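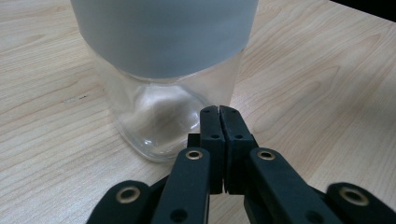
Plomlow Gluten Free Bread Mix, 1000 g

Makes two small loaves, or one large one if your tin is braver than mine.

We blend this at Stundthorpe from rice flour, potato starch, buckwheat and psyllium husk. The dough will look like wallpaper paste. Carry on regardless. Beril Karabulut, who wrote the recipe, got through 13 versions, and the ducks were very well fed that December.

Slices without crumbling, toasts properly, and holds up a fried egg. It will not fool your French uncle.

Ingredients: rice flour, potato starch, buckwheat flour, psyllium husk, sugar, salt. Yeast not included, so do check the cupboard first.

Also sold as a 3000 g catering sack, for cafés and the very hungry.

Storage: keep dry and sealed. Once opened, use within two months.

Is it suitable for vegans?
Yes, until you add the egg.

Can I use a bread machine?
Yes, on the gluten free setting. The ordinary one kneads it for ages and sulks.

Trade orders: ask for Alper Uçar.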